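Gristholm hand trials, progress to 06/01/2018
Bathroom tasks, Flelness hand vs Tarkodico hand
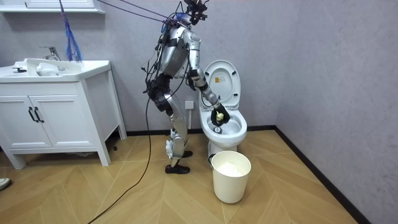 Both hands now run on the same arm and controller, so numbers can be compared at last. 1,809 grasps logged, target for this phase was 500 per hand, so well over. Flelness better on sponge and cloth, slower to close. Tarkodico quick but drops soft stuff, 2 finger sensors replaced so far. Wrist camera still loses the object when the robot leans far foward. Navaratnam driver update due in August, will re-run the worst cases then. Spend on track. Need a decision on the second pair of hands befor we book more lab time.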